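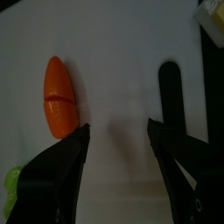

Gripper Comparison Working Group
Minutes of the September meeting

Location: Brudard workshop, back bench
Start: 9 a.m.
Present: bench team, controls, purchasing. Apologies from the Flonon software side, who sent written comments.

1. Minutes of the last meeting
Accepted with one correction. Under item 4, the Grindovix fingers were listed as "rubber faced." The set supplied to us is bare. Purchasing to correct the file copy.

2. Finger sets under trial
The narrow-tip set and the wide Grindovix set have now both been run on the kitchen task. The narrow tips do better when the toy carrot is lying alone on a flat surface with room on both sides. The wide set is more forgiving of a bad approach angle but bumps neighboring items, mainly the printed blocks.

The bench team reported that approaches on the carrot often end with one finger against the piece and the other still well clear of it. Controls think this is an offset in the wrist calibration. The bench team think it is the operator closing in too early. It was agreed to rerun the calibration before changing any training for operators.

The carrot comes in two halves. A hard squeeze near the seam can open it, and the bench team asked whether a separated carrot counts as a failed pick. Agreed: yes, and the log should say "separated" so these can be pulled out later.

3. Cutting board task
Trials are to be 40 per finger set, with the same starting layout each time. Pressing an item down on the board with a single fingertip is allowed as a step before grasping, but must be noted in the log. 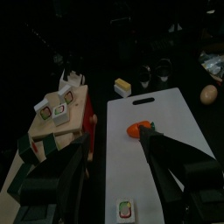
There was some discussion of how much force to permit during pressing. The current limit was set for the old arms and is thought to be too high. Controls will lower it one step and report back. If the orange pieces start sliding, the limit goes back to where it was and we look at a mat under the board instead.

Purchasing asked that the board itself not be clamped. The clamps got in the way of the wrist in the spring trials, and two of the four have since gone missing.

4. Cameras
The wrist views are good for the last part of an approach but show very little of the background. The fixed view gives the whole layout, including the cabinets and both arms, and was preferred for scoring. Flonon's written comments ask for both views to be saved for every trial. Agreed.

The fixed view has trouble with the dark gripper against the dark backdrop. Suggestions were a lighter cloth or a strip of pale tape on each finger. Tape to be tried first. The bench team would like it kept off the inside faces.

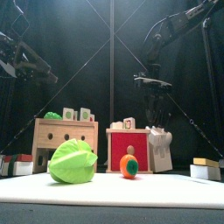

Fixed view of the board and cabinets, used for discussion under item 4.

5. Controller
The Brandão controller was compared with the present one on short moves only. It is smoother at the stop. Setup took most of an afternoon, and the cable supplied was too short to reach the second arm. No decision until it has been run on the full task with both arms.

6. Costs
Purchasing has 2,000 dollars left in the trial budget. Replacement fingertips come out of this first. A second Brandão unit would need a separate request, and the meeting did not support making one yet.

7. Actions
Rerun wrist calibration on both arms: controls
Lower press force limit and report: controls
Tape on gripper fingers, then check fixed view: bench team
Add "separated" and "pressed" to the log sheet: bench team
Longer cable for the Brandão unit: purchasing
Reply to Flonon on saving both views: purchasing

8. Other business
The bench team asked that toys go back in the bin by type at the end of a session. The bench light on the window side flickers and has been reported to building services again.

Next meeting: same place, 9 a.m., once the first set of 40 trials is complete.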